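The Pomilville Account

Kaede Hirano had sold pest control for long enough to distrust any building with a fresh coat of paint in the basement. The one in Pomilville had two.

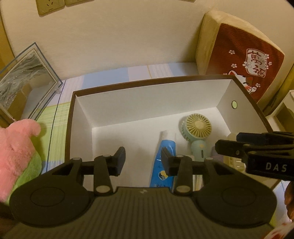
"Moisture," said the owner, Gunhild Sveinbjörnsson. "The last company told us it was moisture."

"Which company?"

"Dobre."

Kaede wrote that down. Dobre told everyone it was moisture. Then they sold them a fan.

She pushed her screwdriver into the sill plate and it went in up to the handle. Mrs. Sveinbjörnsson looked at the handle and then at the stairs.

"Is that normal for a house this age?"

"It's normal for a house with termites."

Upstairs, Haziq Liew from the regional office was walking the yard with a brochure. He had driven out to watch her pitch Nakex, the new bait system, and he had already told her what it would do. It would end the colony in one season. It would renew itself. Customers would love the app.

"Who tested it?" she had asked him in the truck.

"Ilham Sitompul's branch. In February."

"In frozen ground."

"The numbers were very strong, Kaede."

She was sure they were. No termites had been caught eating anything in that ground in February, with Nakex or without it.

Now he came down the steps, ducking under the duct, and smiled at the customer. "So we'd be looking at 466 for the install," he said, "and then a small monthly fee."

"How small?" asked Mrs. Sveinbjörnsson.

Haziq turned a page. Kaede pulled the screwdriver out and a little dirt came with it, packed and dark.

"I can trench this side and treat the soil," she said. "It's 700, and you'll hate what it does to your flower bed. Then you need a carpenter, and he'll cost you more than I do."

"And the bait?"

"Ask me in 4 years."

Haziq closed the brochure. Mrs. Sveinbjörnsson put her own thumb against the wood, pressed, and watched it give.

"The fan was 300 dollars," she said.

"Does it work?"

"It's very quiet."

Kaede went out to the truck to get the shovel.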